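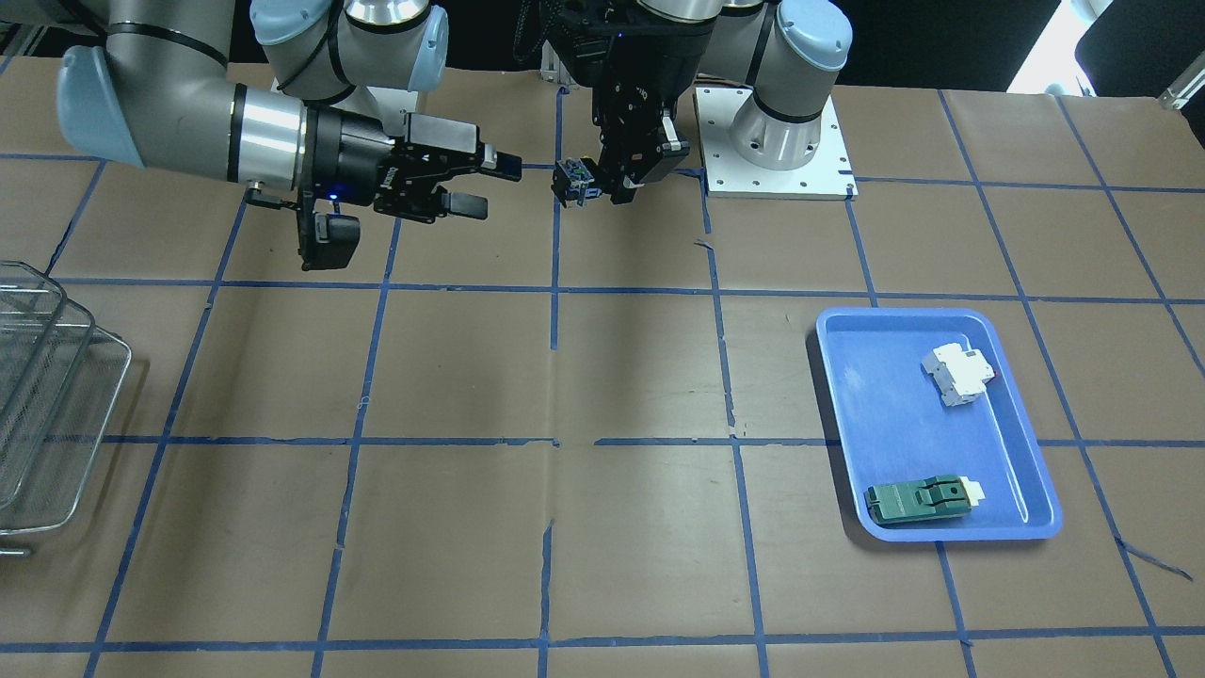 Fig. 4. Tabletop marked out in squares with blue tape.

Sampling on a grid: notes for week 5
Notes by Tsung-han Ng, revised in March

A quadrat survey estimates how many plants grow in a plot without counting all of them. The plot is divided into equal squares, a few squares are picked at random, and the plants inside those are counted.

Let N be the number of squares and n the number sampled. If the mean count per sampled square is m, the estimated total is N × m.

Worked case: the Wernis meadow plot has N = 100. With m = 83/n and n = 5, m = 16.6 and the estimate is 1,660 plants.

Plants on a line: count those touching the top or left side, leave out those touching the bottom or right. Keep to this rule in every square.

Squares must be drawn from the random number table. Choosing by eye favours dense patches and pushes the estimate up.

Reading: Chow, handout 4, on standard error. Exercises 1 to 3 are due on Sunday.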